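Jendix practice set, reviewed after one term in our robotics club

The club paid $1,669 for the Jendix set, which covers the yellow shelving and a crate of black molded parts for pick-and-place drills.

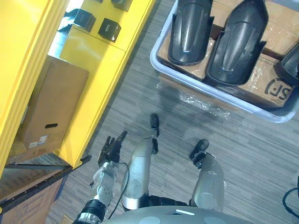

Assembly took two evenings. The manual is thin, and the Modex set we priced at $3,936 has a better one. 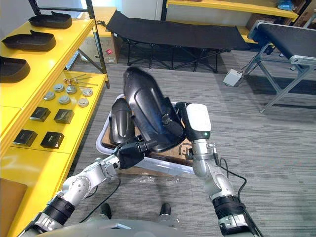 Beginners do well with the bigger shells. Small parts are harder, and scores in December showed it.
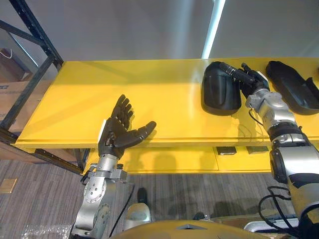 My main complaint is the finish. The yellow top is glossy and throws back a pale streak of light – matte would suit us better. Still worth buying. 3 stars out of 5.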